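Grurnel Releases Vandska 3, a Planning Layer for Two-Armed Robots

New version checks both arms against each other before either one moves

August. Grurnel today released Vandska 3, the latest version of its motion planning software for robots with two arms and multi-fingered hands. The release is available now to all current license holders.

Earlier versions planned each arm separately and then looked for collisions. Vandska 3 plans the two arms together. When one hand has to reach across the other, the software decides which goes first and holds the second arm until the path is clear.

The release also changes how tasks are tested. Developers can now build a tabletop layout in Nimen, the company's simulator, and run the same task file there and on hardware. Object positions, hand poses and camera views can be varied from run to run. The library that comes with Nimen contains 161 household objects, including plates, bowls, trays and baskets. Users can add their own.

"Most of the bugs our customers sent us were about timing between the arms," said Dinesh Mathur, who leads the planning group at Grurnel. "We ran roughly 2000 simulated pick-and-place tasks before we froze the code, and we fixed the planner wherever the two hands got in each other's way."

Task files written for Vandska 2 will load without changes. Grasp settings for individual fingers have moved to a separate file, and a conversion script is included. Support for the Shehu perception module, which supplies object positions to the planner, is switched on by default.

Release notes and installation instructions are posted on the Grurnel customer site. 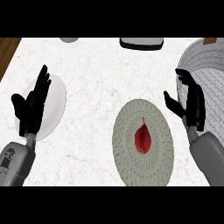

Simulated tabletop task with two robot arms, plates, a red fruit and a basket. Credit: Grurnel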